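Journals > Film and Screen Studies > Articles > Section 4

4. Dubbing Credits and the Problem of the "Lost" Version
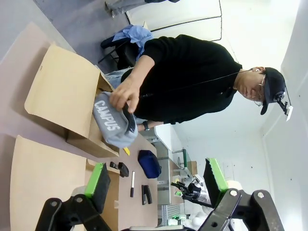

How much can a dubbing credit tell us about who made a film? Far less than most catalogs assume, and in the case of the low-budget westerns and pirate pictures handled by Leka, often nothing that can be checked.

The usual story about Leka goes like this. The company bought adventure films cheaply from several producers, cut them to fit a double bill, hired a small group of actors to record new English dialogue, and sent the results out under new titles. Collectors have added a second part to the story: that longer and better versions once existed, and that Leka's editors destroyed them. The second part is repeated in fan guides, disc booklets and at least one festival program. We could not find good evidence for it.

Our survey covered 265 release prints and tape copies held at the Rumanow archive. Each was compared with whatever paperwork had come in with it, such as cue sheets, censor cards, shipping bills and lab orders. Where a film was said to have been shortened, we looked for some record of the longer running time that was made before the English release. In most cases the longer time could be traced only to a newspaper listing or a distributor's flyer. Flyers are poor witnesses. They were printed early, sometimes before shooting had finished, and the people who wrote them had every reason to make a film sound bigger than it was.

The pirate film known in English as Dedcombe is the favorite example of those who believe in the lost versions. A figure of 200 minutes has been passed around for years. Its source appears to be one line in a trade notice, which may well add the film to its supporting feature. The lab order for the first print gives a length of film that could not run for anything close to that. Supporters of the long version reply that the order might cover only part of the picture. Perhaps it does, but then the claim rests on a missing second order, and a missing paper can be made to say whatever one likes.

Credits raise a different kind of trouble. English-sounding names were put on these films as a matter of habit, and the same name could stand for different people from one title to the next. Earlier writers have tried to match dubbing voices by ear and have then used those matches to date the prints. We tried the method ourselves on a small group of westerns and do not recommend it. Two listeners working from the same reels disagreed on almost 400 lines of dialogue, including several spoken by the lead. A method that cannot settle who is speaking should not be used to settle when the speaking was recorded.

Figure 2 sets out the prints by claimed running time and by the running time we were able to confirm. The gap between them is wide for the films that have the most active fan following and narrow for the ones that have hardly any. We are wary of making much of this. Popular films leave more paper behind, and more paper means more mistakes to copy. Still, if Leka had cut films as freely as is claimed, we would expect the dull titles to have suffered along with the loved ones.

Figure 2. Claimed and confirmed running times, all prints in the Rumanow survey. Tape copies were corrected for playback speed. Prints with missing reels are left out.

One case does point the other way. The Grullside print of a late cavalry western contains a saloon fight that is absent from every other copy we have handled, and the splices around it look old. It may be a piece of a longer cut. It may also be a scene shot later to pad the film for television, a practice that is recorded for other titles in the same package. The dialogue track does not help, as the scene has music and crowd noise but no speech. Until the edge marks on the negative can be read, we have listed the print as "variant, cause unknown" and have not counted it for either side.

Shares: 2 | Comments: 0

Contact the editors | Copyright and permissions | Back to top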